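Workshop notebook, 18/12/2021

Flattening and re-gluing the Torkby reed blinds

Left over from last time: three blinds still curled at the bottom rail, one with the cord guide missing. Deepak Nigam had the fourth on his bench and had already taken the old glue off with warm water and a plastic scraper. He says vinegar made no difference. I tried it anyway on a scrap and agree with him.

Glue

Switched from the Zonder white glue to the Kashyap hide glue for the rail joints. The white glue holds fine but it creeps under load, and the long blind had dropped at one end since May. Hide glue mixed thin, soaked overnight, warmed in the small pot. The first batch was too thin and ran down between the reeds. Wiped it off and added more granules. The second batch was good and stayed usable most of the morning with the lid on.

Open time is short in this weather. The shop was cold when I started and the glue gelled before I had the second clamp on. Put the rails next to the heater for 11 minutes and tried again. Much better. Write this on the pot lid.

Flattening

Misted both faces, stacked the slats between boards, put the paint cans on top. I used 8 cans on the first stack and the outer slats still lifted a little at the corners. Added the cast iron base from the old drill stand and left it. Don't mist the binding thread if you can help it. The cotton swells and pulls the spacing tight, and then the slats bow again as it dries.

The thread on the long blind is rotten for most of its length. I can push a fingernail through it. No point in gluing that one until it has been restrung. The Vurkidero waxed thread in the drawer is the nearest match in color, slightly darker. There should be 50 yards on the spool, which is enough for the long blind if we don't waste any on test knots. Reorder number is 3607.

Knots

Deepak wants a square knot at each crossing. I'd go for the original half hitch, which sits flatter and lets the blind roll. We did a short sample of each. His is neater from the front, mine rolls up smaller. Going with the half hitch on the long blind and the square knot on the two small ones that stay down all the time.

Bamboo mat on the bed, small tan and golden-brown tiles in rows.

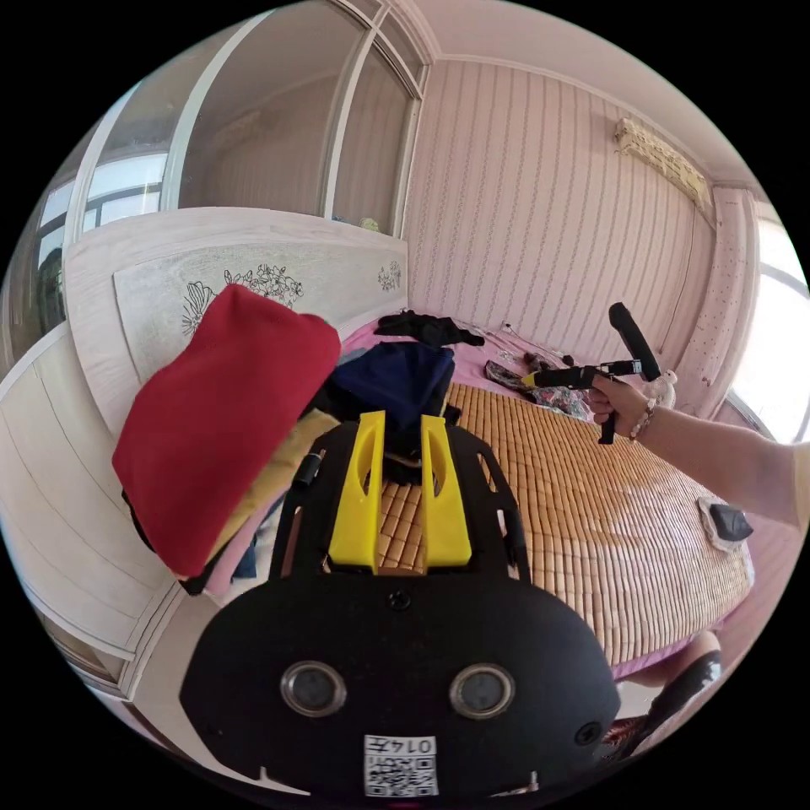 To do

- Restring the long blind, starting from the top rail
- Look for the missing cord guide in the hardware tins before making a new one
- Sand the two short rails, 180 grit only
- Clean the glue pot properly. It was put away dirty again
- Ask Deepak if he wants his scraper back

Stack one is still under weight. Leave it alone until the boards feel dry at the edges.

2 comments
Share
Get new notebook entries by email. Enter your address to subscribe.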